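Equipment notes: Rallomero floor-mark docking kit

The Rallomero kit is now on the Clununmont price list as a separate item. Until this spring it came only with the full Zanamard mobile base, and members who already owned a base from another supplier had no way to order it. We had the kit on loan through the end of May and used it for bench-to-bench transfer of small fixtures.

The kit contains a downward-facing sensor, a mounting bracket, a controller with two Ethernet ports, a commissioning license for one site and four rolls of floor tape. The base drives to a taped zone on ordinary navigation, slows at the zone edge, and uses the tape corners to correct its final position and heading. List price for the tape alone is $31 a roll. Any matte tape of the same width is accepted by the software, provided the color is taught during setup.

Zones are entered in the Zanamard editor by parking the base over each one and recording it. The default zone is 600 mm on a side. Other sizes are allowed, and a zone does not have to line up with the walls or with its neighbors, as heading is stored for each zone separately. Color can be used as a class: we set yellow as a working position and white as a hold position, where the base waits for a release signal from the cell controller.

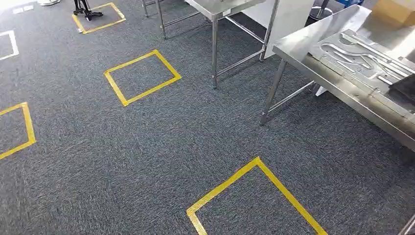

Carpet was our main concern. The manual specifies sealed concrete or vinyl and says only that "low-pile coverings should be assessed on site." On a dark flecked carpet the default threshold produced false edges, and the base stopped short. Raising the contrast setting to 74 cleared this for yellow. White needed a second pass with the lamp output reduced, and it remains the weaker of the two colors on speckled flooring. Tape adhesion on carpet is a separate matter. Corners should be pressed down with a roller and checked weekly.

Polished steel benches gave trouble in one respect. With the lamp at full output, reflections from table legs close to a zone were sometimes read as a tape line. The fix is a mask drawn in the editor, and it takes a minute or two per zone. Version 2 of the firmware is said to do this automatically — we have not had it for testing.

The bracket fits the Noguchi cart without modification. Other bases will need an adapter plate, which Clununmont does not supply, although a drawing is included in the download package.

Price is $635 per month on a one-year lease, with remote support included. Outright purchase is by quotation. Requests for a loan unit go through the Clununmont applications desk, and the current wait is three weeks. Ask for the carpet settings file when booking.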